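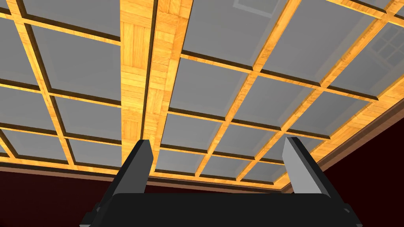 ## 1/4 Projet Poveo, décembre 2018

Bon, je vous raconte où j'en suis de ma saisie en simulation ! L'idée : entraîner la pince dans une pièce virtuelle et lui donner juste ce que voit la caméra du poignet. Le plafond à caissons, elle le connaît par cœur (moi aussi, hélas).

## 2/4

À chaque essai je tire au hasard l'orientation de départ, parfois vers un coin très sombre. Je voulais savoir si la méthode se perd quand il n'y a presque rien à quoi se raccrocher. 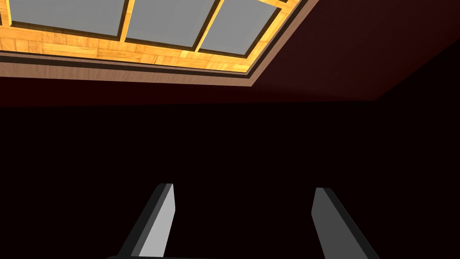 Rissanen me demande si l'éclairage change aussi d'un essai à l'autre. Non, pas encore ! Je le garde fixe depuis septembre, sinon je ne sais plus ce qui fait bouger les scores.

## 3/4

Côté chiffres : 152 essais, 17 échecs. Presque tous viennent d'une fermeture trop précoce des doigts, avec les formes arrondies surtout (l'espèce d'œuf à facettes, ma bête noire).
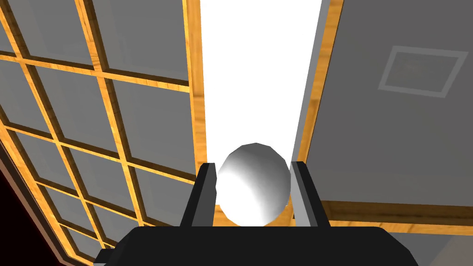 Vosach répond que ça ne prouve rien tant que le frottement reste constant, et qu'il faudrait le faire varier. D'accord, c'est noté pour la prochaine série, une centaine d'essais environ.

## 4/4

Je nettoie le code et je le mets sur Ralance. Si quelqu'un a déjà réglé un seuil de fermeture sans capteur de force, je prends tous les conseils !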